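Color matching (sorting activity)

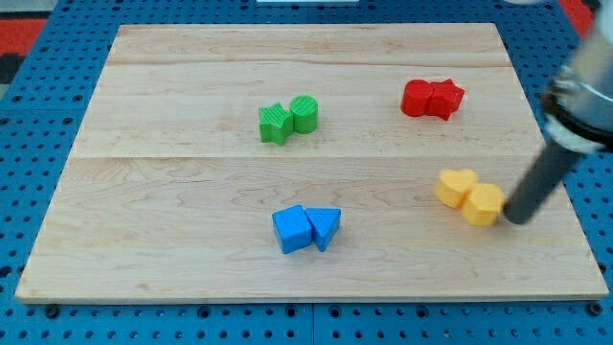
Small plastic blocks in color-matched pairs on a wooden board.

Color matching is a sorting activity in which loose pieces are paired up by color, and it is one of the most satisfying tabletop games around! All it takes is a flat surface and a handful of blocks. Pale wood makes a lovely background, as bright colors really pop against the grain. Beginners start with 2 colors, while the Putholm version goes up to 12 and gets wonderfully tricky with its close shades of green. Pairs may be set in rows, in a ring, or anywhere there is room.

18 shares | 2 comments

Related articles
Shape sorting
Pegboard
Wilgate blocks

Last edited Mar 19, 2026 by Rizwan Sethi
Contact | Back to top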